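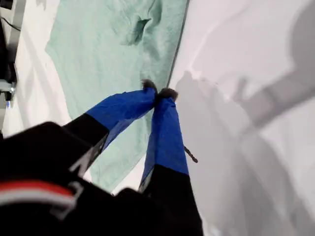 Why do towels go stiff when they are dried indoors on a line?

Mostly because of the water left in the loops at the end. As the last of it goes, it pulls neighbouring fibres together and they stay stuck until something bends them apart. Minerals in hard water add to the effect but are a smaller part of it than we assumed in the spring.

Wash room notebook, 18 August 2019

Set up the second drying run for the Nudirari cotton. Same washing powder as before (Prokitz, no softener), same 40 degree cycle, same spin. Line A is in the still cupboard, line B is in front of the fan. Babak Ebrahimi filled the water tank from the Esenmont supply, which is the hard one. The soft water run is still to do.

Dry weight of the reference towel before washing: 543 g. After the spin it carried some 117 g of water per 100 g of cloth. That is high. The drum was probably under-loaded and the machine cut the spin short. Run repeated with ballast cloths added, figure not yet worked out.

Weighing every 10 minutes is too often for the still cupboard. Opening the door lets the damp air out and the curve gets a step in it each time. Will go to half-hourly for A and leave B as it is. 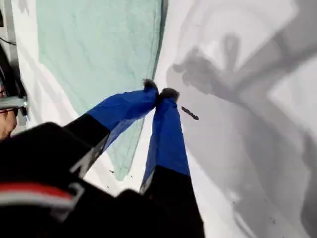 Stiffness by the overhang method: strip pushed over the edge of the block until it droops to the marked angle, length read off the rule. Cut strips along the warp only. Weft strips from the last batch gave readings all over the place and I have struck them out of the table.

Handling matters more than I allowed for. A strip that has been folded once reads softer than its neighbour from the same towel. Strips to be carried flat on card from now on, and the reading taken on the first push. No second goes.

Barros balance drifts by 2 g over a morning. Zero it before each weighing and write the zero down as well. Babak thinks it is the draught from the fan, so it has been moved to the far bench.

Still open:
soft water run, both lines
tumble-dried control
find the humidity log for December, needed for the old still-air results
order more card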